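November
By the Drineck manipulation group
7 min read

4.2 Where the fingers get in the way

I'll admit that when we started on Nileo I thought the finger mask would be an afternoon's job. You know where the gripper is, you know how far open it is, so you paint the fingers out and hand the rest of the picture to the detector. It worked nicely on the bench and then fell over as soon as we had bottles standing close to each other (bottles are terrible, by the way, and I now look at them differently in the grocery store).

The trouble is what the planner believes about the part you painted out. Our first version treated masked pixels as free space. A bottle whose lower half went behind a finger came back from the detector as a short object floating a little above the table, and the Skurnton planner, which takes you at your word, was happy to route the wrist right through the missing half. So in the current version every pixel carries one of three labels: seen and free, seen and occupied, or hidden. Hidden pixels keep whatever the map last said about them, and that belief decays toward "don't know" over 10 frames. The planner can pass through "don't know" but it pays for the privilege.

Figure 3 has two wrist views from the same table, and I like them as a pair because the fingers do such different things to the picture. In (a) the right finger covers part of the green bottle, so the detector gets a neck and an open mouth and has to guess at the rest, and there's a dark bottle beyond it with much the same problem. In (b) the orange juice stands clear of both fingers, but now the top of the image chops it off, and the green bottle in the corner loses out on two sides! The finger mask can't help with that one. We handle it with a thin border band around the image that is also labeled hidden, and any box touching the band gets its height from the map instead of from the detector.

Figure 3. Wrist views (a) and (b), in that order.

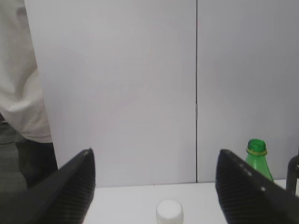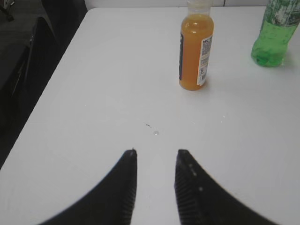 One reader of our draft asked why we bother with memory at all, when the arm could simply back up until every bottle is in full view and plan from there. It would be slower, the reader wrote, but it would be easier to trust, and it would take the decay constant out of the paper.

Fair point, and we did try it. The Adamczyk variant in Table 2 is exactly that: retreat, look, plan, approach with the eyes shut. It does fine as long as the bottles stay put. What it can't do is notice a bottle that gets nudged on the way in, and with a crowded table that happened often enough to annoy us. Nileo keeps looking all the way down, so a nudge shows up as a fresh observation and the plan changes. The full update (mask, detector, map) takes 40 ms on our desktop, and we replan every 5 frames.

We ran both variants over 178 approaches with the same starting poses. I don't want to oversell the comparison, as we tuned the decay on our own tables and never touched the retreat distance after the first try, and somebody with more patience could probably squeeze more out of it. Labels and liquids still fool the height guess too. A clear neck over an opaque body reads as a shorter bottle on some runs, and I'd like a better answer than the extra padding we add at the moment. The padding values are in the config file, next to the border width.

Contact: Drineck manipulation group | © Drineck | Back to top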